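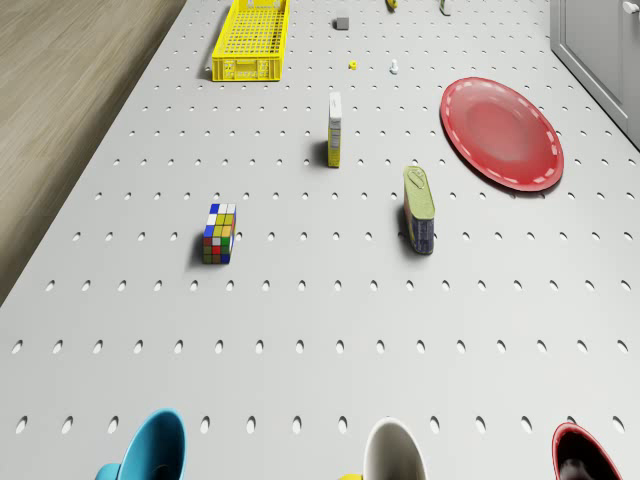 The tabletop cell at our Rudham workshop is running again as of this morning, and I'm so pleased I've had two coffees and told the courier. If you book time on it, the short version is that the arm has a new wrist cable, the board has been re-levelled, and every job now gets a dry run on the simulated bench before it's allowed near the real one. I spent most of the week staring at that simulated bench, so I know it pretty well by now: the white pegboard, the yellow crate up the far end, the red plate over by the cabinet, a scrambled Rubik's cube sitting out to the left and the cups lined up along the near edge. It's a good layout for a check because there's heaps of bare board between things, and when the model and the real cell disagree you can see it straight away.

Search news, bookings, manuals
3 min read

So, what went wrong. Back in December we moved the cell across the workshop to make space for the new extraction duct, and we did the usual things afterwards: bolted the base down, squared the board to the arm, ran the homing routine, saw nothing alarming and got on with it. It behaved beautifully for months. Then in late autumn it started getting a bit sloppy at the far end of its reach. Pick something up close to the base and it was perfect, pick something up at the far corner and it would come down a few millimetres to one side, and only when the wrist was wound right over.

I blamed the gripper first. I always blame the gripper! I had it off and on the bench, cleaned the jaws, replaced the pads (they were due anyway) and put it back with fresh thread locker, and of course it did precisely the same thing the next morning. After that I went through the fault log properly, which I should have done to begin with, and found a string of little encoder warnings on joint five that the controller had been clearing by itself. They were set to a low priority, so they never came up on the main screen. I've changed that.

The culprit was the cable that runs through the wrist. When we moved the cell, the clip that holds the cable to the forearm went back on one slot too far along, and every big rotation had been giving it a tug. The outer jacket had rubbed through on the inside of the bend, where you can't see it without taking the cover off. Ivberg, who built the arm, had the part on the shelf and it turned up in two days, which was a lovely surprise after the great belt saga of last year. Fitting it took me an afternoon. The cable itself was easy, but there's a connector tucked in behind the joint five housing that was clearly designed for someone with much smaller hands than mine, and I dropped one of the cover screws into the base and had to fish it out with a magnet.

While the covers were off I went round the rest of it too. Grease on joints two and three looked fine and I left it alone. The fan filter in the controller cabinet was a disgrace and got binned. The e-stop on the left-hand post had a sticky twist release, so there's a new one in there now, and I tested both stops with the arm moving and again with it parked. The bench legs had settled a bit on the side nearest the roller door, so I wound those up until the level was happy, then marked the locknuts with paint pen so we can tell at a glance if they shift.

Now to the simulation side, and this is where I have to say a big thank you to the crew at Boutros, who do our controls work. They rebuilt the Grotow model of the cell from fresh measurements, so the board in the model sits where the board really sits. The old one was still carrying the offsets from before the move! It's a bit embarrassing how long we'd been loading jobs against it. The hole pattern in the pegboard turned out to be a handy reference, as you can touch off on any hole you like on the real thing and compare it with the same hole in the model.

The acceptance check was 50 picks in the model and then the same 50 on the real board, with the objects shuffled round between goes. I wanted a mixed lot of shapes. The tall yellow-faced carton is a good one for catching a bad approach angle, because it's small and upright and you only have to brush it. The plate is a pain because of its raised rim, and the tin is a nice test of grip width. We had one miss on the real side and none in the model. The miss was my fault, as I'd left the gripper speed at the setting I use for teaching, and the repeat was clean.

A few changes for anyone with a booking:

Jobs go through the simulated bench first. Load yours, run it start to finish, save the log with your job name, and then you can send it across. If the model throws a collision warning, please don't just nudge the path and hope. Come and find me, or leave a note on the clipboard and I'll look at it when I'm in.

Warm-up is compulsory again. It's on the start screen and it takes 3 minutes. I know some of you have been skipping it, and I know because the log says so.

The service interval is now every 336 hours of powered time, which comes up as an amber banner on the controller. You can finish the job you're on, but don't start another one. At each service I'll be taking the wrist cover off and having a proper look at the cable with a torch, and the position of the clip is now marked on the forearm with a scribed line so it can't go back on in the wrong slot (well, it can, but you'd have to be trying). I've set aside 60 minutes for each one, so the cell will be off the calendar for that hour and nothing more unless I find something.

Please also stop hanging lanyards and coats on the guard post. One of them was touching the light curtain and it gave us two mystery stops before I twigged.

Bookings reopened today, July 9, 2026, and anybody who lost a slot during the shutdown goes to the front of the line. I've already moved the ones I could see, but the calendar did something odd with the repeat bookings, so have a look at yours and tell me if it's wrong. Jobs saved before the shutdown will still open, though they'll ask you to re-pick the board origin the first time. Say yes, touch off on the corner hole, and save it under a new name so we've still got the old one to compare.

The worn cable is on the shelf above the vise if you'd like to see what a badly placed clip can do. Have a feel of the inside of the bend. The spare for this one is on order and should be in the second drawer by the end of the month.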